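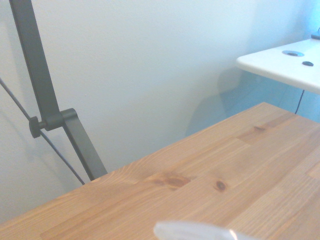

Setting Up the Candex Tabletop Arm Kit: A Guide for First-Time Operators

Prepared by Elif Naz Uçar, Kırmızıgül Training Office
Last revised 7 February 2023

This guide covers the installation of the Candex tabletop arm kit and the first supervised grasp of a household object. It applies to the standard kit with the two-finger gripper and the stand-mounted sensor. Operators using the Torton suction attachment should follow the separate instructions supplied with that part.

The kit is sold at 1,994 dollars, including the arm, gripper, stand, sensor, power supply and control software. Educational customers who order through the Pomville office receive the same kit with a printed workbook. The price does not include a table.

Before you begin

Choose a table that does not rock when pressed firmly at each corner. Solid wood is acceptable, provided that the edge is flat enough to take the base clamp. Remove any tablecloth or loose mat. Keep a clear distance of 77 centimeters from the center of the base in every direction the arm will be permitted to move.

Read the safety sheet in full. The stop button must be within reach of the operator at all times, and a second person should be present during the first session.

Step 1. Fix the base

Place the base plate over the edge of the table and tighten both clamp screws by hand. Finish with the key provided. Do not use a power driver. Attempt to shift the base sideways; if it moves, loosen the screws, reseat the plate and tighten again.

Step 2. Attach the gripper

Align the notch on the gripper with the mark on the wrist and turn the locking ring until it clicks. Connect the gripper cable last. Leave enough slack for the wrist to turn fully in both directions, and check the slack again after the first hour of use. A cable that is drawn tight at the end of a turn will in time damage the connector.

Step 3. Position the stand and sensor

Set the stand outside the reach of the arm and tighten each knob before mounting the sensor. The sensor should look down on the whole of the working area. Once calibration has been completed, the stand must not be moved. If it is bumped, repeat Step 4.

Step 4. Calibrate

Open the control software and select Calibrate from the Setup menu. The arm will visit 35 positions in turn and return to rest. Keep hands away from the table until the message "Calibration saved" is displayed. Should error 939 appear, the sensor has lost sight of the gripper. Adjust the lighting, or raise the sensor slightly, and start again.

Step 5. Perform a first grasp

Place one light object on the table within reach of the gripper. Select Guided Grasp, set the speed to Low, and bring the open fingers above the object. Lower the gripper in short movements. Close the fingers only when one is on each side of the object, then lift by a few centimeters and hold.
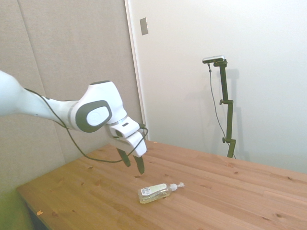 Can the kit be used with objects that contain liquid?
Sealed containers may be used at Low speed, provided that the cap or pump is locked and the total weight is within the limit printed on the gripper label. Open containers are not permitted near the base or the power supply.

Step 6. Shut down

Return the arm to rest from the Setup menu before switching off the power. Wipe the fingertips with a dry cloth and look for cuts or worn patches. Replacement fingertips may be ordered in pairs. Orders placed in December are subject to a longer delivery time.

Record the session in the log sheet at the back of the workbook, noting any error numbers and whether calibration was repeated.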